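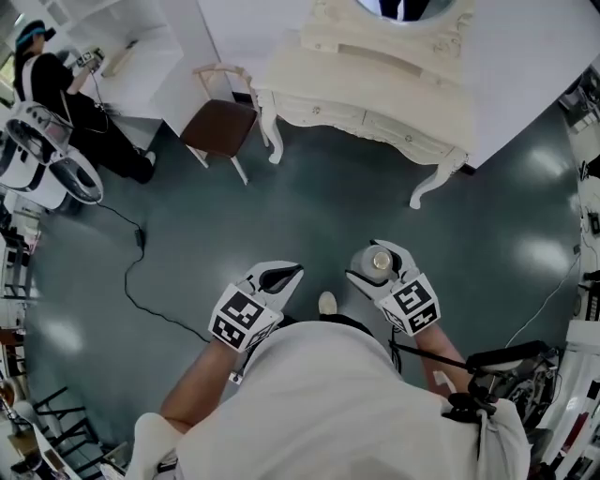 关于我们

Skaromis 是一家为医生、护士长和诊所管理者提供管理培训的机构。我们的办公室在 Plitby,团队一共有12个人,其中一半以上曾经在医院或者门诊里工作过。我们不教怎样看病,这方面我们的学员比我们懂得多。我们教的是当一个医生第一次要负责一个科室的时候,他需要会的那些事情:怎样排班,怎样开会,怎样读一份预算表,怎样跟一位不同意他的同事谈话。

我们的开始

创办人 Nahom Gashaw 是内科医生。他做了多年的临床工作以后,被任命为科主任。按照他自己的说法,任命书是下午四点收到的,第二天早上八点他就要主持科里的会议,议程上有七个题目,他只明白其中两个。那一年他犯了不少错误,也写了很厚的一本笔记。后来别的科室有新主任上任,就来借他的笔记看,再后来有人请他去讲课。

最早的课程是在医院图书室里上的,晚上六点半开始,学员自己带饭。现在的"新任科主任课程"仍然保留了那本笔记的顺序:先讲时间,再讲人,然后讲钱。有学员建议过把钱放到前面,我们试过一期,效果不好,所以又改回来了。

Benito Gallardo 在第三期课程的时候加入我们。他不是医生,以前在一家叫 Margaritis 的门诊集团管理行政和采购。他负责财务和运营方面的内容,也负责使我们这些有临床背景的人说话简单一点。

我们做什么

新任科主任课程
课程总长34学时,分为五个单元,每个单元之间隔三个星期。隔开的时间是为了让学员回到自己的科室里去做一件小的改变,然后带着结果回来讨论。每一期最多收12名学员。我们常常被问到能不能多收几个人,回答是不能,因为每个学员都要有时间讲自己的案例。

护士长与医生共同工作坊
这个工作坊要求同一个科室的医生和护士长一起报名,单独报名的我们不接受。两天的时间里,他们要完成一份共同的科室计划。第一天上午一般比较安静,大家都很客气。到了下午讨论交班制度,就开始有不同的意见了。我们认为这些意见应该在工作坊里说出来,而且要写下来。

小型诊所管理咨询
对于没有专职行政人员的诊所,我们提供到访咨询。顾问会在诊所里待两天,看预约的流程、候诊的安排、电话由谁来接、退回的账单放在哪里。之后我们交一份不超过十页的报告。报告里面的建议按照费用从低到高排列,不需要花钱的建议写在最前面。

读书会
每个月一次,晚上七点开始,对所有以前的学员免费。读的书由学员轮流选,不一定是管理方面的书。六月和假期期间暂停。

我们怎样教

我们的课堂上没有很多幻灯片。每个单元用一个真实的案例开始,案例来自以前的学员,经过本人同意,并且改掉了可以认出医院和个人的地方。学员先独立写下自己会怎么做,写十分钟,然后再讨论。先写后说这个规则看起来有点像小学,可是它有一个好处:职位高的人先发言以后,别的人也不容易改变自己的答案。

讨论中可以批评做法,不可以猜测别人的动机。课堂里听到的事情不带出课堂。这两条我们在第一次课的时候会请每个人签字。

关于角色扮演,我们知道很多医生不喜欢。我们也不强迫。但是在"困难谈话"这个单元里,至少要有一次坐在对方的位置上,例如扮演被取消休假的住院医生,或者扮演三次投诉没有得到回答的病人家属。多数学员在课后问卷里把这一次练习写为最有用的部分,也有人写它太长。我们从去年起把它缩短了一刻钟。

我们的学员

到目前为止,有200位临床工作者完成了新任科主任课程,他们来自86家医院和诊所。有的在大的教学医院,有的在只有三个医生的乡镇诊所。我们没有按照机构的大小来分班,混合在一起上课,两边都能学到东西:大医院的人会惊讶小诊所决定一件事情有多快,小诊所的人会看到一个好的书面流程可以省多少电话。

课程结束半年以后,我们会给每位学员打一次电话,问三个问题:哪一件事还在做,哪一件事已经放弃,现在最困难的是什么。这些回答每年整理一次,用来修改下一年的内容。"怎样交出工作"这一个单元就是这样产生的,当时很多学员说他们升职以后还在做以前的全部工作。

Irnora 学习平台

学员在课程期间可以使用我们的网上平台 Irnora。平台上有案例、表格模板和阅读材料,还有一个讨论区,讲师每个工作日会看一次。表格模板可以下载以后自己修改,包括排班表、会议记录、年度面谈提纲和简单的预算表。课程结束以后,账号继续有效,不另外收费。

请注意,Irnora 上不可以上传任何病人资料。如果您的案例里有这样的内容,请先删除,不确定的时候可以先打电话问我们。

我们的独立性

Skaromis 的收入来自学费和咨询费。我们不接受药品公司或者医疗器械公司的赞助,课间的咖啡也是自己付的。讲师如果跟某家学员单位有工作关系,会在开课以前告诉全班。

对于自己付学费的学员,可以分四次付款。每一期保留一个减免名额,给在乡镇诊所工作的申请人。申请的时候写一封不超过一页的信就可以了,不需要推荐人。

来访与联系

办公室在 Plitby 火车站北面,步行六分钟,在二楼,有电梯。接待时间是上午九点到下午五点,中午十二点半到一点半休息。如果您想在报名以前先旁听一次课,请提前两个星期告诉我们,我们需要征得那一期学员的同意。

报名和费用方面的问题请找 Benito Gallardo。课程内容方面的问题可以直接写给 Nahom Gashaw,他现在每星期还有两个上午出门诊,所以回信可能要等到第二天。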